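Mahnaz Mirzaei had the kettle on before I'd gotten my boots off, and by the time I found my notebook (bottom of the bag, under a wet map) she was already well into a story about a man who'd walked up from Dundcombe in dress shoes. I missed the start of it and never did get it back. We talked for most of an afternoon in the kitchen of the guesthouse she runs with her husband, Houshang Rahimi, at the top end of Vamilberg, where the road gives up and the walkers' path takes over. The village sits at 2657 feet, a number painted on the wall of the bus shelter and repeated to you by everyone you meet, usually while you're catching your breath.

She didn't set out to keep a guesthouse. She came to Vamilberg to teach piano.

"There was one piano," she says. "It was in the school, and there were mice in it. So I taught singing for a year, and then the school went down to Steinbach with all the children, and there I was with a big cold house and no pupils."

The house had belonged to a family who made harness, and for the first winter she and Houshang lived in the kitchen and one room off it. In spring a pair of walkers knocked to ask about a bed. She gave them hers. They stayed a second night and left money under the sugar bowl, which she tried to give back, running down the lane after them in her slippers.

"I was so embarrassed! I thought, my mother would die. Taking money from guests. It was Houshang who said, Mahnaz, if they left it, they wanted to leave it, and we need a boiler."

They got the boiler. The rooms came after, one at a time, as they could afford plaster, and there are seven of them now, none of the same shape. The smallest has the best view, and she lets it go for less because you have to stand on the bed to see it.

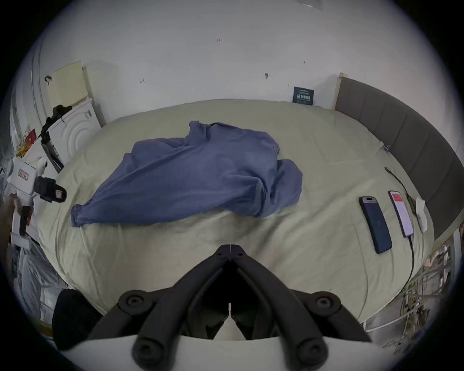
What she learned first, she says, was how tired people are. You picture guests wanting conversation and a tour of the church, and what they want is to sit down on something that isn't a rock. For the first couple of years she hovered with plates of things. Now she shows them the room, tells them when supper is, and goes away. She can tell a good stay by the state of the bed in the middle of the afternoon, and she'd be perfectly happy with a blue-violet top dropped in a heap on the cream sheet, sleeves any which way. "That's someone who has stopped being careful," she says. "When they fold everything on the chair and sit on the edge of the mattress, I worry about them. I bring those ones soup."

The soup deserves a paragraph. It's barley, with dried lime and a great deal of parsley, and it's what happens when a cook from one place spends 20-odd winters in another. Houshang makes it. He'd come in from the woodshed by then and was standing at the stove with his back to us, correcting her from time to time.

"Not dried lime at first," he said. "At first we couldn't get it."

"We used vinegar," said Mahnaz. "It was terrible. People ate it, they were so hungry they'd have eaten the spoon."

The limes come up now on the Steinbach bus in a shoebox, sent by an old friend, Banafsheh Amini, who has a grocery down there and who tucks a letter in with each box. I was shown several of the letters. They're very long and mostly about her knees, and Mahnaz reads them out at supper if the guests seem the type.

I asked whether she ever turned people away. She took her time answering that one, and got up to look for the biscuits first.

"Once. Only once, and I still think of it. He was rude to a girl who was helping us that summer, and I said, there's a very nice hotel in Dundcombe. And it started to rain, of course, just as he went out of the gate. I stood at the window feeling awful. Houshang went after him with an umbrella." She laughed. "Not to bring him back. Only with the umbrella."

"It was a good umbrella," said Houshang.
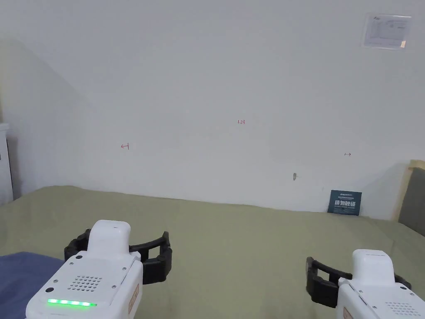 **Laurinda Caldeira**

I should say that I've stayed there myself, years ago, which is how I come to be writing this. I was walking the long way round to Vovudthorpe with a cousin who wasn't speaking to me by the third day, and we arrived at Vamilberg after dark. Mahnaz looked at the two of us on the step and put us in rooms at opposite ends of the house. By breakfast we were friends again. I reminded her of this and she didn't remember us in the least, though she was very kind about it.

"There have been so many cousins," she said.

The path has changed a good deal since then. It used to be a thing you heard about from someone else, and you found your way by asking at farms. There are signs now, and an app, and in April, when the lower slopes clear, people start coming through with reservations made in the fall. She has mixed feelings. The reservations mean she can order flour sensibly. They also mean that someone who turns up at the door with no plan at all, the way we did, may find every bed spoken for, and she hates that more than anything in the job.

So there's the settle. It stands along the kitchen wall, it has a thin sort of mattress on it, and it's never listed or charged for. Anyone caught out can have it, on the understanding that Houshang starts the bread at 5 a.m. and isn't quiet.

"I'm quiet," said Houshang.

"He sings," said Mahnaz.

He does, too. I slept in a proper room this time and heard it come up through the floor, something slow with a great many verses, and then the thump of the dough.

They've had help over the years, students mainly, and for the past few seasons it's been Ardalan Kordestani, who came for a month to improve his German, found that there was hardly any German to be had in Vamilberg, and stayed anyway. He's in charge of the garden and of breakfast, and he's the only person in the house who understands the reservations. I'd hoped to talk to him properly but he was up a ladder doing something to a gutter the whole afternoon, and all I got was a wave and, later on, a jar of pickled turnips to take home.
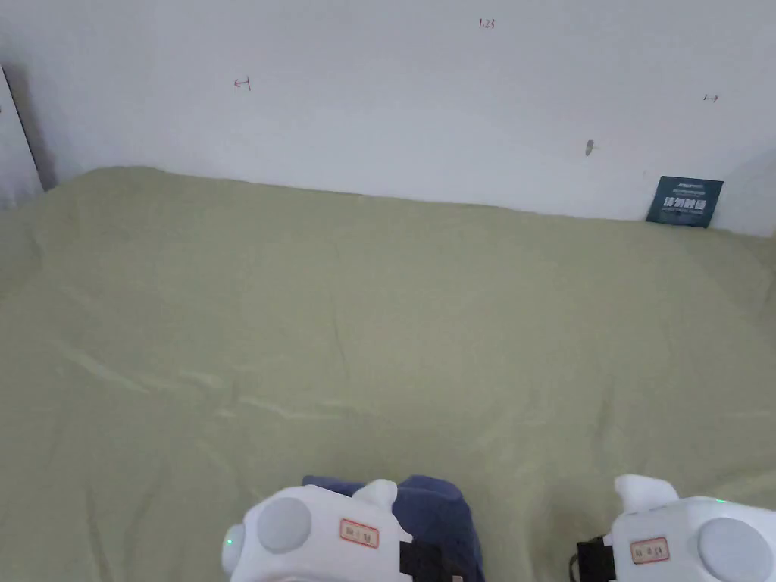 *A green sheet, creases and all.*

We got onto money after a while, which people who run guesthouses don't often like to talk about, and Mahnaz didn't mind at all. It has never made them rich. There was a bad stretch when the bridge below the village was closed for a whole season and the walkers were sent around by the valley, and that year they took in mending and Houshang drove the school bus. The roof had to be done the year after. They borrowed from Banafsheh, and paid her back in installments so small that she finally wrote (on the back of a letter about her knees) that she was tired of going to the bank and would they please keep the last 500 and buy a decent lamp for the stairs.

The lamp is very decent. I was taken out to the hall to see it switched on and off.

"People ask me what they should know before they open a place like this," Mahnaz said when we'd sat down again. "I tell them, buy good pillows and go to bed early. They want something deeper. I don't have something deeper! You're going to wash sheets for the rest of your life, so you had better like sheets."

Does she like sheets?

"I like them on the line. I like them when there's wind. In February, no."

She does have opinions on the subject of guests who strip their own beds, and they aren't what I expected. I'd always done it, out of what I took to be good manners, and left the whole lot in a ball by the door. She would much prefer I didn't. She likes to come into a room as it was slept in and do it in her own order, windows first. It's the one quiet hour she has, with everyone gone up the path and Houshang down at the shop, and she uses it to sing through the pieces she used to teach. The upstairs landing has a lovely echo, apparently. She wouldn't demonstrate. 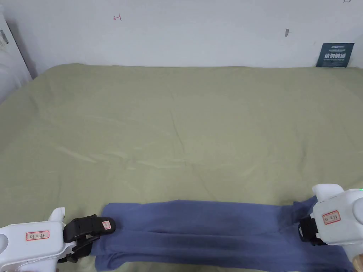 *Folded blue cloth on the green sheet.*

There's a piano in the house again, I should mention. It's in the dining room behind the door, an upright that came from a chapel sale in Vovudthorpe and traveled up on a hay trailer under two tarpaulins and a carpet. It won't hold its tuning through the winter. Guests play it all the same, and she's had some surprises, people who sat silent through supper and then went over and played for an hour with their socks steaming by the fire. A woman on her own once played nothing but the left hand of things. Mahnaz didn't ask. She sat down next to her and did the right.

"We never said one word about it. In the morning she had her eggs and she went."

I asked if they'd thought about stopping. Houshang turned around from the stove for that, I noticed, and the two of them looked at each other a bit. His shoulder isn't what it was, and the wood has to be carried whatever your shoulder thinks. They've talked of closing for the winters, or of letting Ardalan take on more of it if he'd like to, and nobody's asked him yet, so I suppose he may be reading it for the first time now. Sorry, Ardalan.

"Three more years," said Houshang.

"He said three more years when we bought the boiler," said Mahnaz.

By this time it was getting dark and there were boots on the step, a party of walkers, soaked, all talking at once about a stile. She got up and went to the door, and I could hear her telling them about supper and where to hang their coats, and that yes, there was hot water, and no, they needn't take everything off out there in the rain. Houshang put another handful of barley in the pot. I moved my notebook off the table and started laying out the bowls, which seemed to be what was wanted.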